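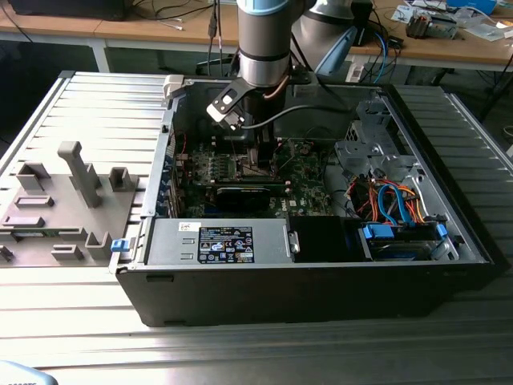
A desktop tower with the side panel off.

My old computer takes 7 minutes to start. I know this because I have arranged my mornings around it. I press the button, I make toast, I eat the toast standing up, and by the time I've wiped the butter off my thumb it is usually asking me for a password. Last Wednesday it asked for nothing. It hummed at me with a black screen until lunch, and I started, against my own advice, to think about getting rid of things.

I should explain the back bedroom. When I moved to Pronbridge it was going to be a study, and then a guest room, and for one hopeful month a place to do yoga. It is now a place where objects go to wait. There is a bread machine in there. There are two bread machines, if you count the one I bought to get parts for the first one. There's a bag of keys to houses I no longer live in, and a box marked CABLES - GOOD, which sits on top of a box marked CABLES, and I have never once opened the good box and found the cable I needed.

My theory of keeping things has always been that the day you throw something out is the day before you need it. I got this from my family, who all lived by it and who between them left me 121 empty jam jars. I did count those. I was selling the house and it was something to do while the agent was on the phone. I have since needed, at most, four jam jars, and one of those was for a spider.
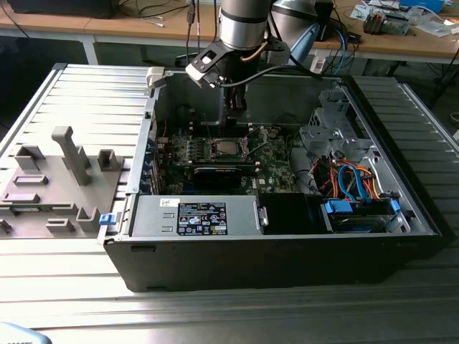 The inside of a Dell.

So I did what people do now and downloaded an app. It's called Listuven and the idea is that you write down every item in a room, and next to each one you put when you last used it. If it's over a year, the little box turns orange. The free version lets you enter 500 items, which I took as a joke about other people. I hit the limit on a Sunday evening, still on the second shelf, partly because I had been entering the screws separately. Every box was orange. It looked like a field of pumpkins.

The app then suggested that I hold each thing and ask what it was doing for me. I held the fondue set. We looked at each other for a while. I put it back.

There's a recycling place out on the Rotich road that takes anything with a plug, and I had been meaning to go there for long enough that they've changed the opening hours on me twice. You have to book a slot. You have to say what you're bringing, from a drop-down menu, and the menu goes straight from "hair dryer" to "industrial." I put down hair dryer for all of it. In the end I took one bread machine (the parts one), a lamp that bit me in 2 different apartments, a printer, and a radio that only got a station about tractors. The man at the gate looked in my trunk and said, "That's a lot of hair dryers." Then he waved me through to bay four.

I'd like to report a feeling of lightness. The decluttering people all promise one. What I had was the sense of having left the stove on, and it lasted until about Ohio Street, where I pulled over and checked the trunk to make sure I hadn't dropped the good bread machine by mistake. I hadn't. It's at home. I still don't make bread.

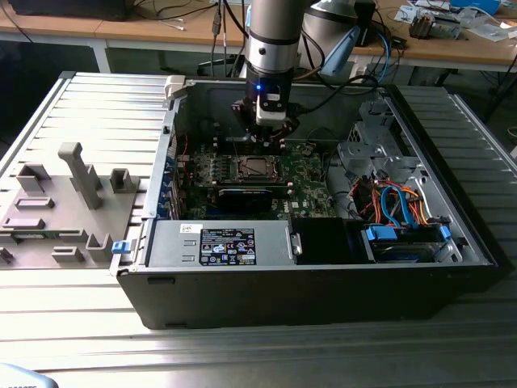 The thing I couldn't put in the trunk was the computer. It was right there by the door, and I had even wound the cord around it in that brisk way that means business. But it has everything on it. It has nine years of tax returns and a novel that stops on page 31, just as the detective is getting out of his car. It has a folder called NEW FOLDER which has the only decent photo of my old dog. I've been told more than once that all this would fit on something the size of a stick of gum, and I believe it, and I own several of those sticks, and they are in the box marked CABLES - GOOD.

A repair shop in town, Cindix, quoted me 950 dollars for a new one with everything moved across. For that money I could have the roof looked at. I told them I'd think about it, which they wrote down on a form.

Meanwhile the thing itself came back to life on Friday, for no reason I can claim credit for. I pressed the button out of habit on my way to the toaster. It took its usual time. The detective is still getting out of his car.

So the back bedroom is down four items and I've canceled the app, or tried to. It wants to know why I'm leaving, and there's another drop-down menu. I might pick hair dryer. In July my sister is coming to stay and will need somewhere to sleep, and I've told her the couch is very comfortable once you learn where to put your hip.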